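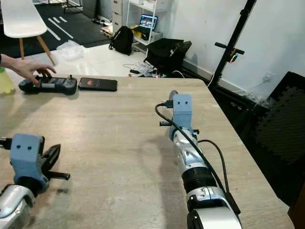

**Can a two-armed robot clear a kitchen table yet?**

**grarov_mick:** Asking because my sister runs a café and has been quoted for a leased machine. It would be wiping down and clearing after lunch. I say wait. She says the arms are good enough now and it's only the price that's wrong.

**Remedios Pangilinan:** Wiping a bare table, yes, more or less. I worked on the Wannasri trials until August and flat surfaces were the easy part. Ours did 300 wipes in a row without a person stepping in. It missed the dull marks, though, the sort you only find with a fingernail.
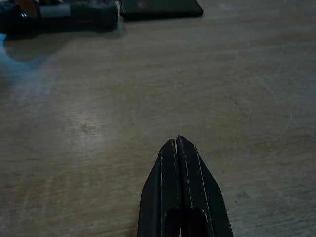
**juta77:** 300 wipes of the same table. Move the table and try again.

**Remedios Pangilinan:** We did move it. Ten different positions, and it coped with most of them. Chairs were worse, as thin legs confused it.

**curkau_dave:** My trouble is everything else people leave out. Papers, bottles, bags. A person knows what's rubbish and what isn't. I fit shop shelving for a living and I wouldn't trust a machine to tidy a bench.

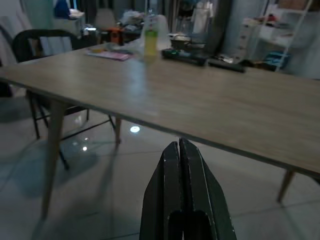

**juta77:** Agree with Dave. Sorting is the job, and carrying is the small bit at the end.

**Remedios Pangilinan:** I don't agree. Carrying is where we lost the time. A bowl can be gripped by the rim. A plate lying flat is hard to get under, and forks slide about. Cups on their side took us 3 tries on a good day.

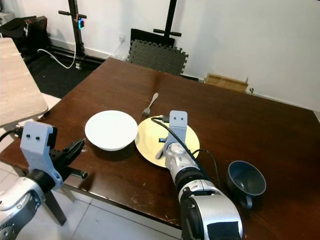 **grarov_mick:** So how long for one place setting?

**Remedios Pangilinan:** 10 minutes when I left, with someone standing by.

**curkau_dave:** I'd have washed up and gone home.

**grarov_mick:** Right, I'll tell her to hold off. She can ask for a demo with her own crockery first.

**juta77:** And her own mess.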